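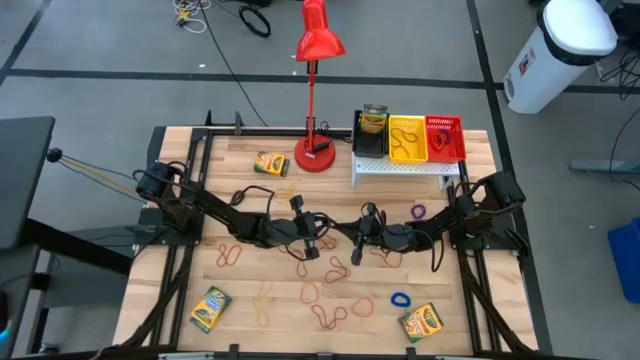 Local history in this county has a dating problem, and it starts with the founding of Clitholm. The town seal, the library guide and the school handout all give the year of the first charter as the year of settlement. A charter records a legal act. It says who may hold land, collect tolls and sit as a magistrate. It does not say when people began to live in a place, and in Clitholm the tax rolls show households on the east bank well before the charter was drawn up. A settlement forms out of many small parts, the way a worktable top is made up of narrow planks joined side by side, and picking one part and calling it the start is a choice. The choice should be stated. At present it is hidden.

The east bank rolls are not obscure. They fill 18 bound volumes and have been open to readers for decades. The clerk who kept the earliest of them, a man named Bachmann, entered each household by trade and by distance from the mill. He listed tanners, a cooper and two ferrymen. Ferrymen are worth attention, for a ferry needs regular traffic on both sides of a river. The usual account has the west bank empty at that date.

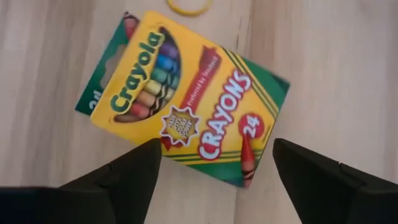 Clitholm Local History Group - Records and Mapping Section

The usual account rests on the Vosik map. Vosik drew the west bank as plain forest, and later writers took the blank area to mean that it held no people. His commission was to survey timber. He marked stands of oak and the tracks used to haul them, and he left out most buildings on both banks, including the mill, which we know was working. A map that omits the mill cannot be used to prove that there were no houses.

I raised this at the Thursday meeting in March. Ward Vermeulen replied that the charter date is at least firm, and that moving to the rolls would trade a firm date for a soft one. The point is fair as far as it goes. A firm date for the wrong event is still the wrong date. My proposal is to print both: the charter with its year, and settlement with the range the rolls allow.

The same care should be applied to Gerkitska, the village upstream. Its population before the great flood is given in the county guide as 3520 and in the parish summary as 2882. The two figures are often treated as rivals, and writers pick the one that suits them. The guide counts the outlying farms and the parish does not. Neither is in error, and a footnote of one line would settle the matter.

The objection I hear most is cost. New signs would be needed at 4 sites, and the handout would have to be reset. The signs on the mill road are due for replacement in any case - the lettering on two of them can no longer be read from the path. The handout is a single sheet. I would begin with the handout, and leave the seal alone until the remaining rolls have been indexed.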